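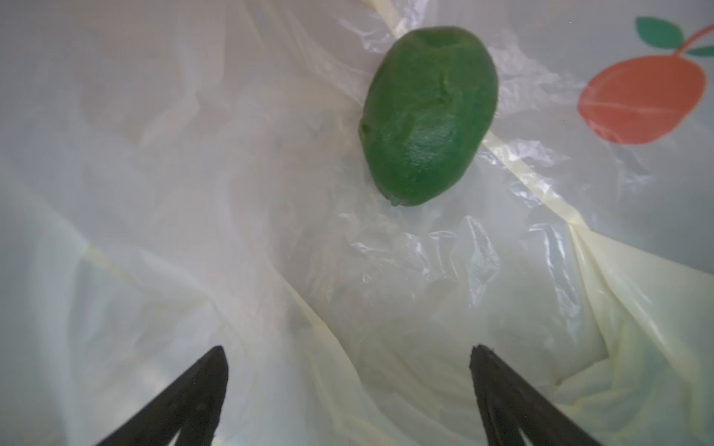

Gripper camera view of an avocado in a plastic shopping bag. Photo: Rindholm

Hollis, June 20, 2024 – Rindholm today announced the release of Taken, a set of remote-controlled demonstrations for training robot arms to handle groceries inside soft packaging. The release contains 322 demonstrations, of which 285 are intended for training. The rest are held back for testing.

Each demonstration was recorded by an operator steering the arm with a hand controller. The operator sees the same wrist camera picture that is stored with the recording, together with arm position and finger opening, logged at 20 readings per second. Failed grasps are kept and labeled as such.

Thin plastic bags were chosen as the first subject. The walls fold and shift when touched, and their position cannot be taken from a fixed model.

"Our operators correct their approach all the way in," said Anjana Wijesinghe, head of data collection at Rindholm. "Those small corrections are the part we want a policy to learn – the final grip position alone tells it very little."
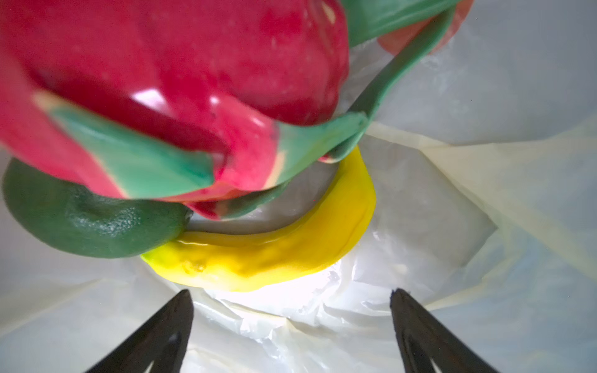
Dragon fruit, lime and banana grouped in a bag, seen from the gripper. Photo: Rindholm

The demonstrations cover single items as well as mixed groups in which one item partly covers another. For mixed groups, the operator names the target item before moving the arm, and the name is stored as text.

Follum, which builds order-picking cells, has tested the recordings on its own arm. "We had to rescale the finger opening for our hardware. The remaining fields loaded without changes," said Obaidul Pramanik, controls engineer at Follum.

Taken is available to research groups on request. A second release, covering paper bags and net bags, is planned for September.

Press contact: Kazimiera Dudek, Rindholm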